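Search this site Enter keywords Go

By May of that first spring I had stopped wiping down the cereal boxes and started a spreadsheet. I can't defend either one. The spreadsheet had 26 columns, and one of them was labeled "mood," which I filled in each morning with the same word until I got tired of typing it and started dragging the cell down instead.

Clevlow is not a big town. On the county's map we were a pale yellow blob next to an orange blob, and people here talked about the orange blob the way their grandparents must have talked about the Soviets. Keisha Quintanilla, who lived across the street and had a cousin over there, was asked politely if the cousin might stay put. The cousin, who had no plans to visit, was offended and nearly came out of spite.

My own contribution to public health was a walk. I left at 6:40 in the morning, went up to the water tower and back, and crossed the road whenever another person appeared. The trouble was that the other person usually crossed too. Ernő Magyar and I once switched sides three times before he gave up and stood in a hedge. We had been neighbors for eleven years and this was the most attention I had ever paid him. He taught me to say good morning in Hungarian through a mask, so I have no idea what I've been saying.
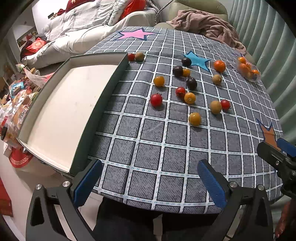 Star tablecloth, still in service.

Groceries were the other event. I signed up for a delivery outfit called Pronura, which promised a two-hour window and then let you refresh the page until you found one. I got a slot for a Tuesday's worth of food nine days out. I ordered one bag of flour and received a message that flour had been replaced with a similar item. The similar item was a bath mat. I kept it. It's a good bath mat.

Then there was the puzzle. My sister mailed me one with 1,000 pieces, a harbor at dusk, most of it dusk. I finished the boats in a weekend and spent 40 days on the sky. When people ask what I learned that year, I think they're hoping for sourdough or Portuguese, and what I have is strong feelings about navy blue.

The spreadsheet is still on my old laptop. I opened it last night looking for something else and found that it runs to 2,262 rows, which means I kept it going for years after I'd have told you I quit. The later rows are mostly blank except for the walk. Ernő's in there a lot. Next to one entry I typed "hedge again," with no explanation, and I'd give a good deal to know which of us it was.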